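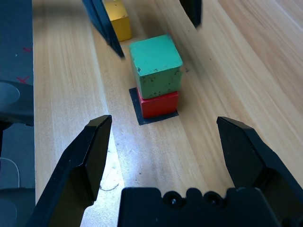 4 min read

Toy Library FAQ

Tornport Toy Library lends toys, puzzles and games to families with children from birth to age eight. If your question isn't answered on this page, ask at the desk or send a note through the contact form.

Who can join?
Any parent, grandparent, guardian or licensed home daycare provider who lives or works in Tornport. You need a photo ID and something with your current address on it. A lease or utility bill is fine. Children don't need their own cards.

What does it cost?
A family membership is $30 a year. Home daycares pay $55. If the fee is a problem, ask for the reduced rate form. It is one page long and we don't ask for pay stubs.

How many toys can I take home?
Up to five items at a time. A puzzle counts as one item, and so does a full bag of blocks. Ride-on toys are limited to one per family.

How long can I keep them?
Three weeks. You can renew once if no other family has asked for the toy. Renewals can be done at the desk, by phone, or from your account page.

Can I reserve something?
Yes. Log in, find the toy and choose "Hold." We keep holds on the shelf for seven days. Train sets and the large play kitchen have long waits in December, so put your name down early.

How many toys do you have?
There are 506 items in the catalog. Some are out for repair at any given time and will show as "Not available."

What happens if we lose a piece?
Tell us when you return the toy. For small parts such as a puzzle piece or a single block, there is usually no charge. If the toy can't be used without the missing part, we charge the replacement cost, which is printed on the tag. Please don't swap in a piece from another set. If the missing part turns up later, bring it in and we will refund you.

Do I have to clean the toys before I bring them back?
Please wipe them down. For painted wood, use a damp cloth and dry it right away. Don't soak wooden toys or put them in the dishwasher. Plastic toys can be washed in warm soapy water. Dress-up clothes go back unwashed in the bag provided, and we launder them here.

Some of your wooden toys look worn. Are they safe?
Small scuffs and dents are normal on toys that get used this much. Salim Athumani checks returned toys and pulls anything with splinters, peeling paint or loose parts. If you notice a problem at home, stop using the toy and put a red tag on it when you return it. You won't be charged for ordinary wear.

Do you take donations?
We take complete toys in good condition. We can't accept stuffed animals, car seats, cribs or anything with a missing battery cover. Call first if you have more than one box.

Can I borrow toys for a birthday party?
Yes, with a party pass. It costs $15 and lets you take ten extra items for four days. Subira Gachanja handles the bookings, and two weeks' notice is best.

How do I cancel?
Return everything you have out and tell the desk. We don't refund part of a year.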